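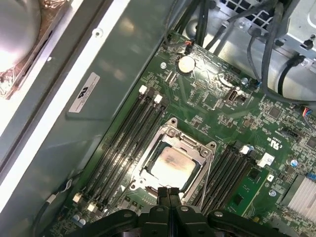 Can a robot take a desktop computer apart yet?

23 April 2025

Devendra Sisodia has spent most of his working life around refurbishing benches, and his answer to the question is narrow. "It can do operations," he says. "A technician does a job. The gap between those two is what we work on."

Sisodia leads process engineering at Plundau, which takes in retired office computers, strips them for usable parts and resells what passes test. The Ashby site handled 3,583 desktops last year, all by hand. Since July it has also run a development cell, with a robot arm and control software called Clekora, where individual steps are tried on machines before anyone proposes moving them to the line.

Memory was the first target. Sisodia describes it as a fair test, as the slots are in a known place for a given board and the latches are designed to be worked with a fingertip. "You press down and out on the latch, the module lifts, you take it by the ends. A new hire has it in one morning. For the arm it's a force problem. Too little and the latch stays put. Too much and you flex the board."

The current success rate for memory removal on boards the system has been set up for is 80 percent. He does not consider that usable. A person would have to stand by for the remainder, and a person standing by could have pulled the modules.

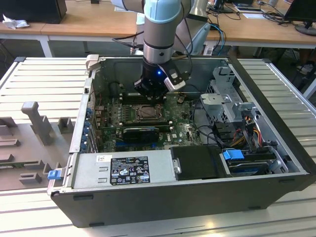
Cables, paste and other soft things

Saskia Rakena writes the motion routines for the cell. She ranks tasks by how much the parts move when touched. Rigid parts with hard stops come first: drives on release tabs, expansion cards, modules. Cables come last.

"A cable is never where it was in the previous machine," she says. "You move one and three others move with it. The wrist camera helps, but it sees the top layer only."

Processors fall in the middle. The socket lever is thin wire and has to be pushed down, moved sideways and then raised under control. The routine has 9 separate motions, and Rakena says two of them account for most of the failures. Old thermal paste adds a further difficulty — it changes how the metal reflects light, so the vision system's estimate of the processor's edge can drift. 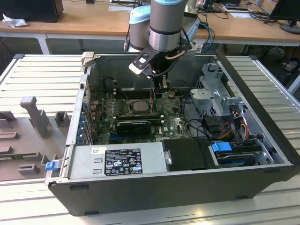

Cycle time is the other constraint. A trained technician at Ashby pulls memory, processor and drive in some 8 minutes, including opening the case. The cell takes several times that and does not open the case at all. Rakena is not much concerned by speed at this stage. "Slow is a tuning problem. Dropping a processor onto the socket pins is a scrapped board."

Work on a second gripper design, Nodeck, is under way. It has narrower fingertips and a force sensor closer to the contact point. Sisodia expects it to help with latches and to make little difference with wiring.

Asked when a machine might arrive at one end of the bench and leave as sorted parts at the other, he declines to give a year. He would settle for one step, done overnight, without anyone in the building. "Drives, probably. They come out on a tab. If we get drives, I'll talk about the next thing."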